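Rurnell Fund, Student Project Grants
Progress report, Penurness bowl-sorting project, 8/16/21

The project teaches students to program robot arms to sort and stack household bowls. Work this period covered grasping at the rim.

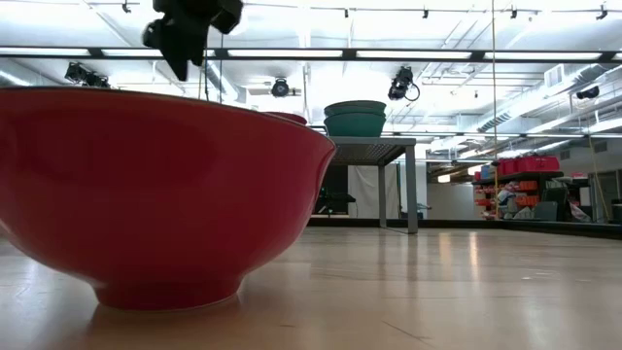
L. Contreras
Project Advisor, Jemville Robotics Club

Students logged 400 practice grasps. Spending to date is $3,539.

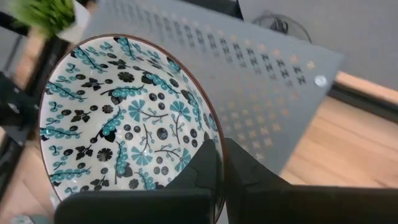 Rim grasps are now the default for all bowl types. Students set the approach angle by hand and check it in the wrist view, where a narrow gap between the fingers leaves the rim in sight. Glare on white glaze remains open.
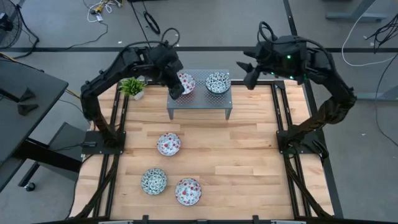
Two-arm scheduling is the next task. The planner assigns each bowl to one arm. Layouts now use 5 bowls in two patterns, red dots and blue, split between the raised stand and the tabletop. Collision checks near the stand are due in 4 weeks.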